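**Ticket: Drivetti sync keeps stalling at file 2,757**

Status: still open, but way less annoying than it was

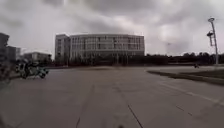
Okay, so my photo backup to Drivetti has been dying at the same spot since early August. It chugs along happily, gets to file 2,757, and then the little wheel just spins (I left it overnight once, no luck). First I blamed the Graltance router, so I moved the laptop right next to it and ran the whole thing again. Same file! Then I figured the file itself was bad, but it opens fine — it's one of my cloudy-day shots of the long curved building, dark sky over a flat roof, nothing weird about it. I copied it to the desktop under a new name and uploaded it by hand, and it went up in a couple of seconds.

Stuff I've tried so far:

- signed out and back in, 2 times
- cleared the cache, which freed up around 400 MB and fixed nothing
- turned off the Imex antivirus for one run
- split the folder into batches of 300

The batches are the only thing that helped. Every one of them finished, even the one with the problem file in it, so now I'm wondering if the app chokes on big folders in general. But my music folder on Mahuika (the old desktop) is way bigger and syncs with no complaints, so who knows.

I've attached the log from the last failed run. The same timeout line shows up over and over near the bottom. Can you tell me if there's a folder limit in the laptop version? I'd really like to put everything back in one place before I start sorting the fall pictures.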